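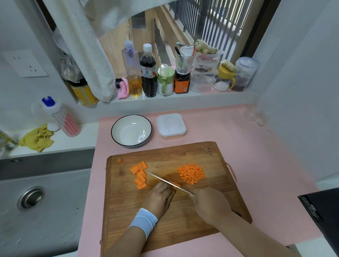 Figure 3. Dicing carrot: sticks and blocks to the left of the blade, finished dice to the right.

Section 3. Preparing Vegetables by Hand

3.1 Scope

Section 3 applies to all participants using the shared kitchens at Kustach Residence. It covers the cutting of firm root vegetables with a chef's knife. Soft vegetables and herbs are covered in Section 4. Participants who have not completed the Monday knife session must not begin these steps without an instructor present.

3.2 Before You Start

1. Wash your hands with soap and dry them fully.
2. Clear the counter next to the sink. Leave enough space for the cutting board and one bowl.
3. Place the board flat on the counter and press on each corner. If it rocks or slides, put a damp cloth under it.
4. Rinse and peel the carrots. Trim both ends.
5. Set out an empty bowl or a food container with a lid within reach of the board.

Note: Boards with a hanging cord must be placed so that the cord lies clear of the cutting area.

3.3 Cutting the Dice

1. Cut the carrot across into pieces the length of your thumb.
2. Slice a thin strip from one side of each piece and turn the piece onto that flat side.
3. Cut each piece lengthwise into slabs, then stack two slabs and cut them into sticks.
4. Move the sticks to one side of the board. Take only a few at a time.
5. Hold the sticks with your fingertips curled under and your thumb behind them.
6. Cut across the sticks to form cubes. Keep the tip of the knife low and lift only the heel of the blade.
7. Push the finished cubes away from the blade with the back of the knife.

CAUTION: When the remaining piece is too short to hold with curled fingers, stop. Lay it flat and cut it with the palm of the free hand resting on top of the blade, or set it aside for stock.

Note: Round slices and uneven ends may be kept for soup. Do not mix them with the dice, as they cook at a different rate.

3.4 Storage and Cleaning

1. Transfer the dice to the bowl if they will be cooked at once. Otherwise, use a lidded container and refrigerate.
2. Wash the knife first, by hand, and dry it immediately. Never leave it in the sink.
3. Wash the board with dish soap on both sides and stand it on edge to dry.
4. Wipe the counter and empty the sink drain.

Report damaged knives or boards to Haiyan Du, Kitchen Program Office.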